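Home | About | Meetings | Minutes | Newsletter | Contact

Filed under: Minutes – Visits and Open Days

Makers and Menders Group, Plurerham
Minutes, November 2022

Present: 9 members, plus one guest from the Muravcombe group. Two sent apologies. Started ten minutes late, projector cable again.

1. Last minutes

Read and agreed. One fix – the bench grinder is on loan, not sold.

2. Report back from the Nerthorpe open day

Eight of us went. Lab is on the second floor of the old dye works, lift was working. Sign-in took a while, they wanted a phone number from everybody. Coffee good. Parking bad, two cars ended up behind the feed store and should not do that again.

Day was in three parts – talk, simulation demo, then the workshop downstairs. Talk ran long and cut into the rest. Main points people wrote down:

- They do nearly all first tries in simulation and only move to the real robot when the numbers look decent.
- The software is their own, called Gu. Not for sale, not open yet. They may put out a cut-down version, would not give a date.
- A typical overnight batch is 1000 tries at one task. The one they showed us on the chart had 651 counted as good. Somebody asked what counts as good – cup picked up and still in the hand at the end of the try. Dropped late is a fail same as never picked up.
- Lighting, table and start position can all be changed between tries. For the demo they kept everything plain so we could follow it.

3. Simulation demo

This was the part most people liked. Big screen at the front, one of the staff running it from a laptop. Task is a single cup on a white table, robot has to get a hand around it. They ran it over and over and stopped it whenever someone shouted.

Discussion at the time was mostly about the thumb. Theirs is long and comes across the front of the cup while the four fingers go up behind. Member who does prosthetics repair asked why not just two jaws, cheaper and less to break. Answer was they want the same hand to do cups, tools, cloth etc. and don't want to be swapping ends all day. Not everyone was convinced. We have had jaws on the club arm for years and they pick up most things.

Also asked – why is the cup on its side? They said upright is the easy case and they want both. A tipped cup can roll if you push it from the wrong side, so the hand has to come in with some care. With the demo stopped part way you could see how little room there is between the fingers and thumb. 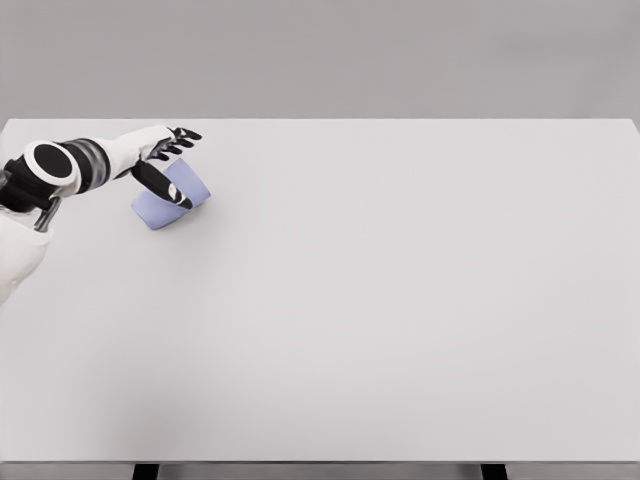
4. Questions put to the lab

Taken down by two people so may overlap.

Does the simulated robot feel anything? It gets contact readings at the fingers, simplified. They admitted friction is the weak spot. A cup that holds fine on screen can slide on the real table and they spend alot of time on that.

Can schools come? Yes, in small groups, weekday mornings. They need a form filled in beforehand. We said we would pass that on.

Would they lend anything? No. Fair enough.

How long to learn the software? Staff said a couple of weeks for someone who already codes. Our coders thought longer.

Could it handle glass? Not tried, they said, beyond a quick go that did not get written up.

5. Workshop downstairs

Short on time, some fifteen minutes only. Saw the spares wall and the cable bench. No demo of the real hand, it was apart for servicing. Disappointing but they were up front about it. Nice label system on the drawers – agreed we should copy it, ours is a mess.

6. What we do next

Long talk, went round twice. Agreed:

- Write and thank them. Secretary to do this week.
- Try a free simulator on the club PC with our own arm modeled in it. Three people put their names down. Need to check the graphics card is up to it first.
- Ask if a second visit is possible in February, when the real hand should be back together. Muravcombe would like to join, so numbers need to be settled early.
- Pick one task for our own arm and stick with it. Cup was suggested, also the pill bottle. Vote was for the cup, upright first and then tipped.

Not agreed – buying a hand with fingers. Price is too much for now. Back on the agenda in the new year if anyone can find a used one.

7. Money

Travel for the open day paid out of the visits fund. One receipt still missing, please bring it.

8. Any other business

Solder fumes – the fan needs a new filter, ordered. Side door sticks in wet weather, give it a shove at the botom. Guest thanked us for having them and left a flyer for the Muravcombe swap day, pinned on the board.

Closed 9:20. Next meeting usual place, chairs to be put back by whoever is last out please.

We use cookies to remember your settings and count visits. Accept | Manage choices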